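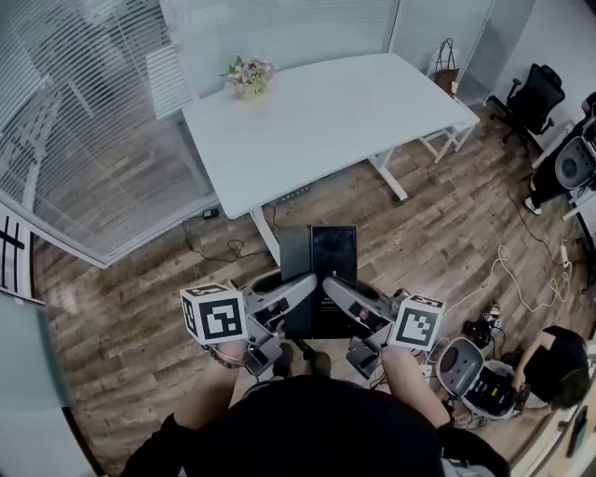
Gresolen Facilities Desk
Ticket: Small office, ground floor, cables on floor
Status: Open (reopened)
Category: Furniture and power
Priority: Low, until somebody trips

Reported problem:
The room was signed off as "tidy and ready for use" in May. I would like to meet the person who signed it, and then I would like to watch them walk to the desk with a full cup of coffee. The black cables are in a tangle on the floorboards to the left of the power strip. The strip itself is on the floor under the front edge of the desk. There is also a power adapter down there, keeping it company.

Steps already tried:
1. Pushed the cables under the desk with my foot. They came back out by lunch.
2. Bought a pack of 20 cable ties from Brilthorpe. Used 3 before finding that one of the cables I had tied down needed to reach the wall.
3. Moved the desk 6 inches. This made the floor look worse and the flowers lean. Moved it back.

Reply from desk, 10:40 am:
Please confirm whether the cables can be routed down a desk leg.

Update from requester:
They can, in theory. The legs are thin and white and the cables are black, so it will look like a licorice accident, but I will take it. What I want is a tray screwed under the desktop, with the strip inside it. Renano lists one that takes 5 plugs. Please order that one and spare me the sticky kind. We had the sticky kind upstairs, and it let go during a phone call.

Two related items while you have the ticket open:
- The black box on the floor needs a shelf. The Gudeta unit in the hallway would do if someone emptied it.
- The folding chair by the back wall is currently a coat rack for a handbag. Requesting one hook.

Reply from desk, 2:15 pm:
Tray ordered. Hook approved. Shelf needs a separate ticket.

Update from requester:
Separate ticket filed. Leaving this one open until the tray is up.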